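How to clean plastic shape blocks

Fill a bowl with warm water and a little dish soap. Put the blocks in and leave them for a few minutes. Blocks with a rough surface, like our green cylinder, need a soft brush. For the star, brush also between the points.

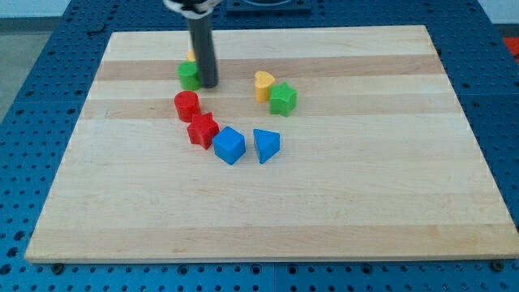

Rinse every block and dry it with a towel. A wooden board should not go in the water. Wipe it with a damp cloth, always along the strips, and let it dry before you put the blocks back.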